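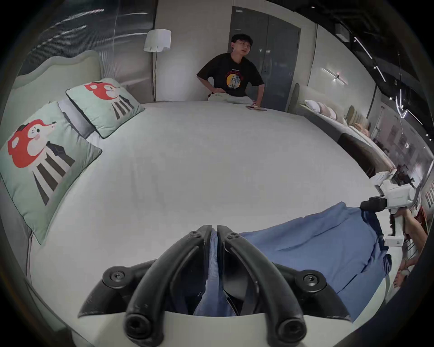 Orsolya Bozsik thinks the whole business of fitted sheets should be dropped and we should all go back to flat ones with proper corners, and she asked me to put that to the list before I answered anything else. So there, it's put.

Sorry for the slow answer, have been up and down stairs all morning. Earlier message is underneath for those who missed it. Replies in order, more or less.

> Subject: bedding for the Hamholm rooms
>
> Hello all, three questions before I order anything for Hamholm.
>
> 1. The wide beds have been coming out badly. The sheet won't lie flat, the duvet ends up down one side, and whoever does it last gives up and throws a blanket over the lot. Is it the sheets or is it us?
>
> 2. Are printed cushions all right or should everything be plain? The children like the printed ones. Some of the grown-ups have opinions.
>
> 3. What do we do about the upholstered headboards. Someone has been at one with a wet sponge and it's left a ring.
>
> Zorner have a sale on until the end of the week so I'd like to know quickly please.
>
> Pálfi

1. Bit of both I think. The old Zorner sheets were cut for a thinner mattress and they've shrunk as well, I held one against a new one and it was well short. So yes, order. Get the deep ones. But it's also us. One person on a wide bed is hopeless, you pull your side straight and drag the other side off. Two people, one each side, and it takes no time. What works for me:

- everything off the bed first, pillows, phones, the lot. Phones especially. I've tucked mine in twice
- bottom sheet, far corners at the head first, then the foot. Smooth from the middle out
- top cloth or duvet goes on folded, not in a heap. Open it from the foot end, each take an edge and walk it up
- don't pull it tight at once. Let it drop, look along the edge, then pull
- cushions last, and leaning on the headboard not lying about in the middle

If the cover has a dark band along one edge, put the band at the foot every time. Then nobody argues about which way round it goes and you can see from the door if it's crooked. The plain covers have no such help, sew a bit of tape inside one end. I did this with the Tamine ones in May and it has saved a lot of turning round and round.

Blanket over the lot is banned as far as I'm concerned. It hides the creases till somebody gets in.

2. Printed cushions, yes keep them. A pale bed with a pale headboard looks like a waiting room otherwise. I wouldn't go above two on a bed though, and they should match, same print same trim. Mint green goes well enough with grey and with light blue, we don't need to buy new covers to suit. Wash them inside out at a low heat or the printing cracks. Dark piping can run the first time so do them on their own. Plain grey pillow flat behind for actual sleeping, cushions in front for show, and they come off at night onto the chair and NOT the floor.

Grown-ups with opinions can write to me direct.

3. Headboards. No wet sponge ever!! Soft brush on the vacuum, top edge downwards, and on the wavy ones go into each dip seperately because that's where the dust sits. For the ring, damp the entire panel evenly with a barely damp cloth, seam to seam, and let it dry with the window open. It fades the edge of the mark, might not shift it altogether. Try a bit round the back first. If it's still there in a week leave it alone and stand a cushion in front.

While I'm at it, washing. I had 21 covers come through last month and a good few had been dried in a ball. Light blue shows every single crease. Shake them hard, fold lengthways while still a bit warm, and don't stuff them back in the bag. 60 degrees for the white things, forty for anything coloured. Please stop putting navy in with the white. The pillowcases at Tamine are now a sort of mushroom water colour and they're not coming back.

Order list as I see it, Pálfi shout if wrong:

deep fitted sheets, white, for all the wide beds
2 spare mattress covers
tape for marking the ends
brush head for the vacuum, the old one is bald
no new cushions

Lamps: somebody asked off list. White drum shades, same vacuum brush, bulb off and cold, don't wash them, the glue goes. Stand the lamp just clear of the headboard so you can get down the side to tuck in.

Can bring the spare tape over if anyone is going to Hamholm before me. Orsolya has the key to the linen cupboard, ask her nicely and don't mention corners.

Must run, dryer's finished

Last updated: Aug 1, 2024

Contact the list owner | Copyright remains with the authors of messages | Back to top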